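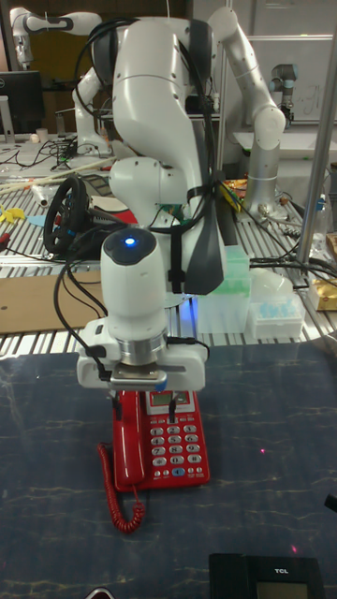

About Wonis

Wonis sells, repairs and looks after corded desk telephones for offices, clinics, small hotels and anyone else who still wants a handset that stays where it was put. We work out of the ground floor of the Deák building in Pimero. The shop counter is at the front and the benches are at the back.

You have probably read a lot of pages like this one. Most of them say the company is passionate about communication. We have doubts about anyone who is passionate about communication. We like phones with a decent keypad and a cord that doesn't tie itself in knots, and we think most offices are sold far more telephone than they will ever use.

How we got here

The business began as a repair counter inside an office supply store. People brought in desk phones they had been told were finished, and a good share of them had a worn cord or a dirty hook switch. The store wanted to sell replacements. We wanted to clean the switch. That arrangement lasted about as long as you would expect, and we moved into Deák in May with two benches and a great many handsets in boxes.

What we do

Repairs. Handset cords, line cords, hook switches, sticky keys, ringers that have gone quiet, small displays with missing segments. We quote before we open anything. If the repair costs more than a used phone in good shape, we say so, and you can have the old one back or leave it with us for parts.

Used phones. Every set we resell gets a dial tone test, a call in each direction and a full pass over the keypad, redial and flash included. The plastic is washed. We don't polish out scratches, and we don't call a used phone "like new," a phrase we have never understood.

Color. We keep red phones in stock, which surprises people. A red one is easy to find on a crowded desk and easy to point at when a new hire asks which phone is for the front door. Some customers believe a red phone gets answered faster. We have seen no evidence of this and will sell you one anyway.

Rirnura. This is our service plan, and we argued over whether to offer it at all, given what we think of service plans. It covers cords and keypads for 3 years and includes a loaner while yours is on the bench. It doesn't cover liquids. If you own a single phone, please don't buy it. A new coiled cord costs less. It starts to make sense for places like motels, where cords get stretched by people trying to reach the window.

What we don't do

We don't sell phone systems with a monthly fee per seat. We don't do video. We don't install headsets, though we can usually tell you if yours will fit. Cell phones go elsewhere, and so do fax machines, with some regret from one of our benches.

We also won't tell you that a corded phone is safer, healthier or better for your concentration. Customers send us articles about this. The articles tend to be written by people selling phones.

About the power outage question

We are asked this most weeks. A plain corded phone on a traditional copper line can often work when the lights are out, because it draws its power from the line. If your phone plugs into an internet box, it goes down with the box unless you have a battery behind it. Plenty of buildings have been switched over without the tenants noticing. Ask your provider which kind of line you have before you buy a phone from us for emergencies, and get the answer in writing.

Some numbers

Last year we repaired 322 phones. Of those, 317 stayed repaired through the following spring. The other five came back, and we have opinions about two of them. We keep 200 handset cords on the wall, mostly black, some red, and a few in a beige that no longer matches anything.

Visiting

Come in with the phone, its cord and its power adapter if it has one. The adapter matters more than people think, and a surprising number turn out to belong to a different device. Parking is behind the Deák building, and the side door sticks, so pull hard. You can also call. We pick up ourselves, usually on a desk phone, and if it rings out we are with a customer.

Page last updated 16 August 2026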